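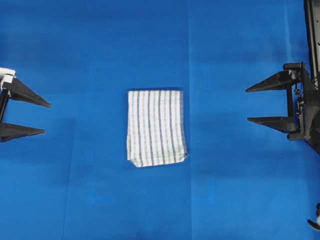 Towel folding with two arms: policy keeps grabbing both layers
Community Help > School and Club Robotics > Training and Data

Posted by hallside_robotics

I run the after-school robotics club at Hallside and we are stuck on our folding project. The students (Years 10 and 11) are teaching a two-arm setup to fold a small striped tea towel on a blue table cover. We collect demonstrations by teleoperation, train overnight on the school's one decent computer, and test the next afternoon. There is one overhead view and a small camera at each wrist.

We have 314 demonstrations so far. Each one starts with the towel opened out and ends with it folded into a rectangle in the middle of the table. The first fold works most of the time. The second fold is where it falls over. The gripper goes to the right corner, closes, lifts, and has only the top layer, or it misses the corner and pinches somewhere along the side. Then it carries on as if nothing had happened and we get a twisted heap.

Things we have tried:

Lowering the grasp height by hand. This helped with the second fold and made the first one worse.
Slowing the replay speed to half. No change.
Ironing the towel. The students were keen on this one. No change.
Training for longer. The loss went down and the folding did not improve.

We have a showcase for parents in October and I would like the second fold to work by then. Is this a matter of collecting more demonstrations, or are we collecting the wrong ones? The students are losing patience with the teleoperation and I would prefer not to ask them for another few hundred if it won't help.

The software is Kokach, on whatever settings it came with.

3 replies, sorted by most helpful

Beryl Tapley

I think it is the wrong ones. We had much the same problem at our club with face washers, which are smaller but behave in a similar way.

Look at where the towel is at the start of each of your demonstrations. If the students are tidy, it will be in nearly the same spot every time, square to the table. The policy then learns a position on the table and pays little attention to the corner. After the first fold the towel has always shifted a bit, so the second grasp is the one that misses.

What we changed, in the order we did it:

1. Started every demonstration with the towel moved or turned. We drew a grid on paper and the students picked a square before each run.

2. Recorded the second fold on its own. Somebody folds the towel once by hand, fairly badly, and the demonstration starts from there. These are short, so you get through a lot of them in an afternoon, and it is the part you need.

3. Recorded recoveries. The operator misses the corner on purpose, opens the gripper, backs off and goes again. Trim the deliberate miss off the front before training or it will learn that too.

4. Went through the wrist video for every grasp. This was the dull part and it made the most difference. You want the edge of the fabric right at the fingertips with a small fold of it held between them. If the cloth is bunched well down inside the fingers, it drags when they open and pulls the fold out of line. We threw out every demonstration with a deep grab.
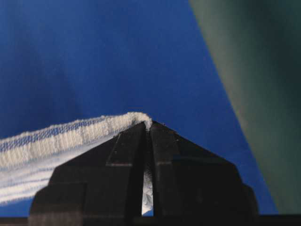

5. Made sure the policy was being given the wrist views. In the version of Kokach we use, they are recorded by default but left out of training until you tick them in the config. Check yours before you do anything else.

We finished with 396 demonstrations, and more than half of those were second fold only. It still fails, but it fails by missing and trying again, and for a showcase that is quite watchable.

On the layers, have the operators come in low from the side and slide along the table before closing. Coming straight down on a corner will give you the top layer nearly every time.

pellis_dad

How many do you need? My daughter's team at Pellis had 1,304 and theirs was still hopeless, so I would not count on numbers alone. They changed to a thicker towel in the end and it went better.

hattar_techlab

Agree with Beryl on most of it. Two things to add.

Check the fingertips. Ours pick up lint from the cloth, and we wipe them at the start of each session. I can't say how much it matters for grip but it takes a few seconds.

Tape the table cover down. Any cover that can slide will move when the fingers press on it, and then the towel goes with it. If the cover has creases, keep them in the same place from session to session, or vary them on purpose. Ours had been turned around halfway through collection and the early runs did not match the later ones.

I wouldn't bother with half speed. If it was trained at full speed it should be run at full speed.

Comment from hallside_robotics

Thank you all. The wrist views were not ticked. We have ticked them and are retraining tonight on the same 314 before we change anything else. The students have gone through the grasps and marked 187 as good by Beryl's description, so there will be a second run with only those. The cover is now taped.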